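Teaching by Correction: A Talk with Elli Partanen

Elli Partanen started out wanting to build better hands. She had a thesis plan, a drawer full of rubber fingertip samples and a supervisor, Merja Tuominen, who liked the idea. Then she tried to get two arms to fold a T-shirt.

"I lost the whole of March to that shirt," she says, laughing. "And I came out of it thinking the hands were fine. The hands were never my problem. My problem was how we were teaching."

Her method is called Argate, and it is what I came to hear about. Most people who train robots on cloth record a person guiding the arms through the job from start to finish, over and over, and hope the learning program picks up what matters. Partanen used to do it that way too. Her first set had 1000 full folds in it, and the program trained on them did well right up to the moment a corner slipped.

"Then it was lost," she says. "Every demonstration was by somebody good at it, so it had never seen a mess. It had no idea what a person does when a sleeve ends up underneath."

With Argate, the robot goes first. It tries the fold on its own while a person watches with a hand near the controls. When things start to go wrong, the person takes over for a few seconds, fixes the cloth and hands control back. The few seconds before the takeover are saved along with the fix, so the program learns what trouble looks like as well as the way out of it.
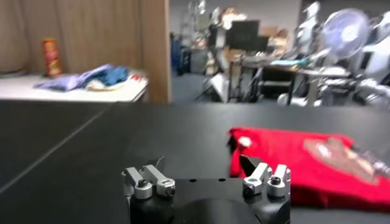 "Cloth is the best teacher there is," Partanen says. "A box has one shape. A shirt has as many as you like, and you will never put it down the same way twice. I love that! People in the field complain about it, and I always think, but that's the good part."

The first big test used only 456 corrections, most of them shorter than it takes to tie a shoe. Trained on those plus a small starter set, the arms finished 40 more folds in the trial than the version raised on full demonstrations. Both got the same garments in the same order, and Kibet Barasa, who scored the attempts, wasn't told which version was running.

Barasa was the doubter in the group, and he is happy to say so. "I thought she had picked easy shirts," he told me over the phone. "So I went and got my own. I brought in a fleece, and a slippery running top that I was sure would beat it." Did it? "The running top did, yes. The fleece, no. I was a little annoyed about the fleece."

Partanen is just as open about what fails. Thin, shiny fabric is still hard, and so is anything with a hood. The arms will sometimes grab two layers when they want one, and from above the two cases can look nearly the same. She would like touch sensing in the fingertips for that – so the drawer of rubber samples may get opened again after all.

What gets her talking fastest is timing. Lauri Peltonen, a master's student in the group, noticed that people step in at very different moments. Some grab the controls at the first wrinkle. Others wait until the shirt is half off the table. He compared the two habits and found that the patient ones gave more useful corrections, up to a point.

"If you jump in too early, you're fixing something the robot would have fixed by itself," Partanen says. "Too late, and you're just folding a shirt for it. There's a sweet spot, and Lauri found where it starts. We don't know yet where it ends."

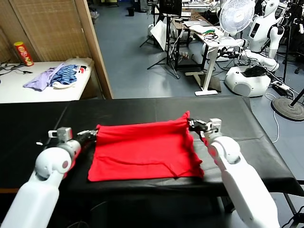

Both grippers holding the far corners of a red cloth on the black work table.

The next study will move from folding to sorting and stacking, with 105 garments the program has never met. Colm Buckley is writing the software that decides which corrections to keep, under the working name Cludorano, and Partanen hopes it will let people with no robot training take a turn at the controls. Her mother has already asked for a slot.

"She folds much better than I do," Partanen says. "She also has opinions about how I do towels, so we'll see how that goes."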